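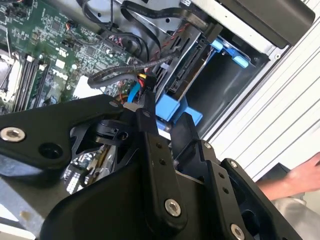
Budgeting for a robotic disassembly cell

Budgeting for a robotic disassembly cell means working out what it costs to have a robot take used computers apart, or put them back together, before anybody signs a purchase order. I've planned 2 of these cells, so I'm writing from that end of things (and I still get parts of it wrong!).

The arm

Most first-time buyers start with the arm and spend nearly everything there. I did too. At Zakton we picked ours in March and only then asked what it would stand on, and the table, rails and mounts ate 15 percent of the money. Get a quote for the whole cell, please - even a rough one helps.

Grippers and fixtures

A gripper has to fit between cables and brackets, and a desktop case is a crowded spot to work in. Drive caddies are easier to plan for, as a caddy gives the fingers something solid to hold.
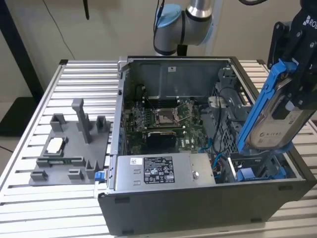
Fixtures are the cheap part, which I love. A 3D-printed plate with pockets for small components can be redrawn and printed again for very little, and Ro-un Choo, who does our drawings, budgets for several versions of each one. Plastska quoted us 60 dollars a plate, and I put 300 on that line to be safe.

Spares and practice machines

Set money aside for old computers you don't mind scratching, plus spare fingers, bolts and cables. Buy the same case model if you can, and remember storage - towers take up a shocking amount of shelf.

See also: Gripper selection; Fixture design; Leasing a robot arm

Last edited Saturday, June 1, 2024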